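27 July entry, written up July 27, 2019

Club session at Rostley, task 2 of the summer project: two-handed pick and pass with the hand-held grippers. Bench cleared at the start, gridded sheet down, lamp left at the back because the overhead light alone gives poor contrast on black pads.

Began with the jaw check. Full travel on both units, no binding at the joints. One of the older units had play in the linkage last week and I had put it down to the screw. It was the washer. Replaced it from the Plerkodent spares bag and the play has gone — at least at the open end of the stroke. Closed end still to be measured.

Then the spatula runs. The object is awkward: long tapered handle, flat head, nearly all of it low on the table. Coming down square to the handle works. Coming down at a shallow angle pushes it along the sheet before the teeth bite. We agreed on one gripper waiting fully open while the other makes the approach, then swapping roles after 9 runs.

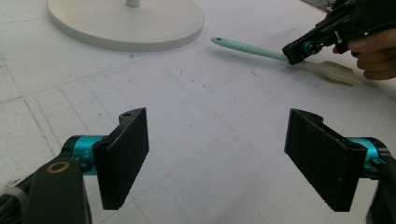
Spatula run, near gripper open, second gripper coming in from the right.

Logged 35 runs before the break. Failures were mostly slips at the handover and a few where the two jaws fouled each other. The Fuller notes say to keep the receiving jaw lower than the passing one. Tried it both ways and prefer it lower, though the wrist gets tired sooner.

Target for the project is 300 clean runs by December, all objects together. At the present rate that is possible if the logging gets quicker. The Havlíček spreadsheet wants the same run number typed in twice, so I shall cut that column out before next time.

To do: wipe down the sheet, measure the closed gap on both units, order pad material, copy the log to the club drive. Pads show no wear worth recording yet — check again after the next batch.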